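`sketholm-archive` moves old rows out of busy tables and into yearly archive tables. It runs as a plain command-line job and needs read and write access to one schema.

Last reviewed: Feb 18, 2022

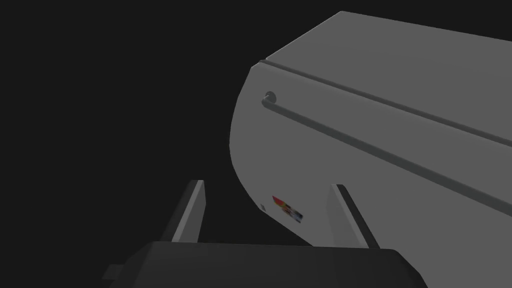
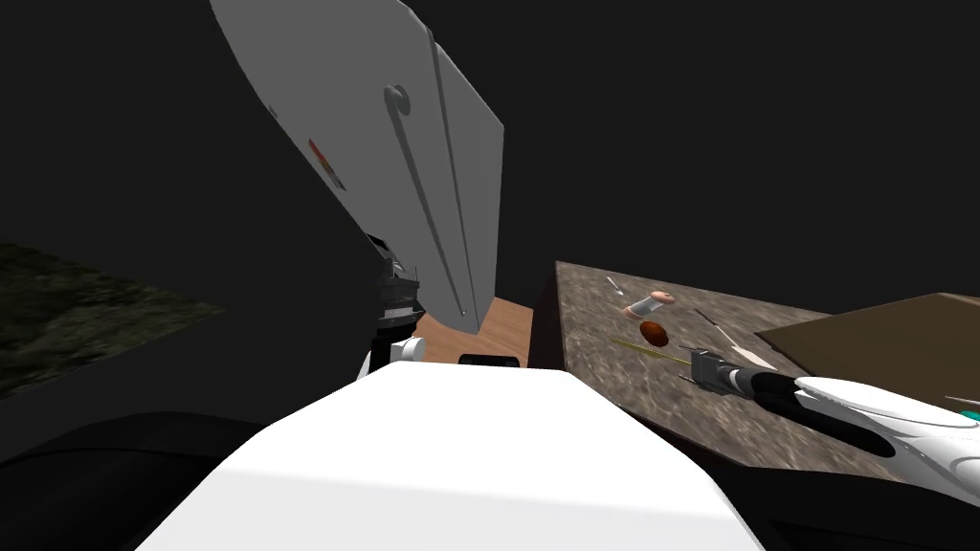 *Renders: Pindness*

## What it does

The job reads a rule file, selects rows older than the cutoff, copies them to the archive table, compares row counts and then deletes the originals. Copy and delete happen in the same transaction. If the counts differ, the batch is rolled back and the job exits with code 3.

Rows go in batches of 1,000 by default. Larger batches finish sooner but hold locks longer – test on a copy before changing this.

## Setup

1. Create the archive schema with `sql/create_archive.sql`.
2. Grant the job account `SELECT`, `INSERT` and `DELETE`.
3. Copy `rules.sample.yml` to `rules.yml` and edit it.
4. Run with `--dry-run` first.

```
sketholm-archive --rules rules.yml --dry-run
```

## Rule file

```
table: orders
date_column: closed_at
keep_days: 636
batch_size: 1000
archive_to: orders_archive
```

`date_column` must be indexed. The job refuses to start without an index and names the missing column in the log. `keep_days` is counted from midnight UTC, whatever the server time zone.

## Foreign keys

Child tables must be listed before their parents. The job does not work out the order itself. Cascading deletes are treated as an error, as the child rows would be lost without being copied. Use `--allow-cascade` only if that is intended.

## Test data

`test/drutovdale.sql` loads 1,077 order rows. With the sample rules and `--now` set as in `test/run.sh`, 299 of them are due for archiving. The Gauthier set has the same layout plus null dates, which are always skipped and written to the log.

## Known limits

- Partitioned tables are not supported.
- Column types must match exactly between source and archive.
- Triggers on the source table still fire on delete.
- Space is not returned to the disk until the table is rebuilt.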